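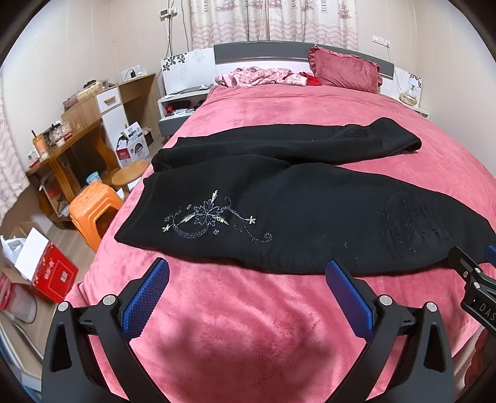 Night guards and grinding — notes for the Lostby library talk, 11/30/23

Start with hands up: who wakes with a sore jaw? Wait for it.

Most grinding happens in sleep. Signs we look for at the Stodside office: flat edges on the front teeth, small cracks, tender cheek muscles, a headache at the temples in the morning.

Store-bought guard or custom? Store-bought is fine for a short trial. If it feels bulky or the bite feels off in the morning, stop and call us. Custom needs two visits — scan, then fitting.

Care: rinse in cool water, brush without toothpaste, dry, back in the vented case. Keep it away from the dog.

Cost. Ours is 700 per guard, adjustments included for the first year. Many plans pay 50 percent. Check before booking.

Pass the sample guards around now. Get both back.

Questions, then sign-up sheet by the door. Next talk is in June, on dry mouth.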